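Week 2 handout, Play and Leisure in the Home
Tutor: Tomos Nicholas, Durcombe evening program
15/07/2021

Welcome back, everyone, and thank you for the lively talk last time about board games and who got to be the banker. I promised I would write up the part we rushed through at the end, and I've added a fair bit more, as I tend to do. Please read it before we meet again and scribble all over it.

## Where does sport go when it comes indoors?

Our subject for this session is the tabletop version of outdoor games. Nearly every popular field sport has one. There is table tennis, of course, which began as an after-dinner pastime and grew into a serious sport of its own, and there are all the flicking, spinning, blowing and magnet-under-the-board versions of soccer, hockey and baseball that have turned up under Christmas trees for generations. I find them touching, I have to say. Somebody loved a game enough to want it on the dining table in January, with the rain coming down outside!

The first thing to think about is **what gets kept and what gets dropped**. A tabletop game can't keep running, or weather, or being out of breath. It usually does keep the markings. You could take away the players, the crowd and even the score, and most people would still know a soccer field from its center circle and its penalty areas. Those lines do a great deal of work, and we'll come back to them when we get to Bellis below.

The second thing is **scale**. Makers hardly ever shrink everything by the same amount. A ball made truly to scale with a tabletop field would be tiny and would vanish under the sofa within the hour, so balls tend to be generous. Goals are often generous too, for the simple reason that children like scoring (so do adults, in my experience).

The third is **the surface**. Play on a bare table is fast and a bit wild. A cloth or a mat slows things down and, just as important, tells the household that this part of the table is now spoken for. My own grandmother would set a plate down on a bare table without a thought, but she would walk right around a field.

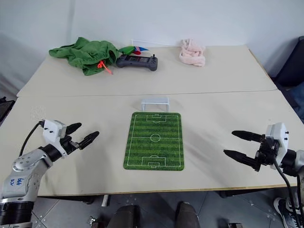
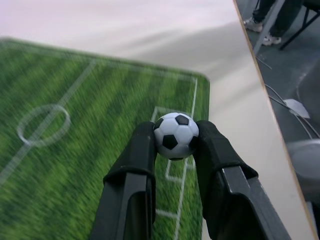
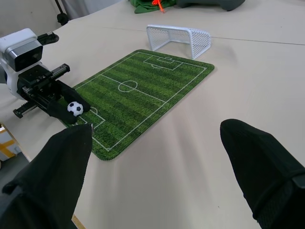
*Fig. 1 (all three). Tabletop play. The striped field and its goal are in the last picture, the small soccer ball in the second, and the game controller in the first.*

## A short case study: Bellis

Bellis was a small parlor game sold by a family firm in Harkholm, and I've chosen it because the rule sheet survives and because it is so wonderfully fussy. It was played with two teams of flat wooden counters and a ball of cork. The sheet runs to 8 rules, of which the first is about the field and the last is about who has to put everything away. In between you will find a long paragraph on what to do if the ball stops on a line, and I think it's the most interesting thing in the whole box.

Here it is, in my own tidied-up copy:

> Should the ball come to rest upon any line, it belongs to the side nearer its own goal, unless both agree to flick again. A side which argues shall lose its turn.

Notice how much is packed in there. The writer knows that the game will be played without a referee. In a real match, somebody in charge settles things, and at the kitchen table the rules have to do it alone, usually between two siblings who have already been quarreling since lunch. So the sheet offers a decision, then a way around the decision, then a penalty for making a fuss. I would like you to keep that pattern in mind when you look at your own examples.

A full game of Bellis was meant to last up to 90 minutes, like the real thing, though I can't imagine many households got that far. The sheet does allow "a shorter game by consent," and I suspect consent was given pretty freely.

## A word we'll be using

You will see the term **zistness** in some of my notes, and a few of you asked about it. It comes from Zistness, a card-and-dice game we'll handle in a later session, and past groups here picked it up as shorthand for the feeling that a small game is standing in for a much larger one. It isn't in any dictionary, so please don't use it in your written work without saying what you mean by it. In class, use it as much as you like.

## To do before next time

- Find one tabletop or indoor version of an outdoor game, at home or at a thrift store, and read its rules all the way through. If the rules are missing, ask the person who used to play it.
- Write a page on one rule that the indoor version needed and the outdoor version didn't.
- Bring the game along if it's light enough to carry. We have the big tables in Room 501, so there is plenty of space to spread out.

If you get stuck, the rule sheet for Bellis is in the class folder, along with my rather wobbly drawing of how the counters were set out for kickoff.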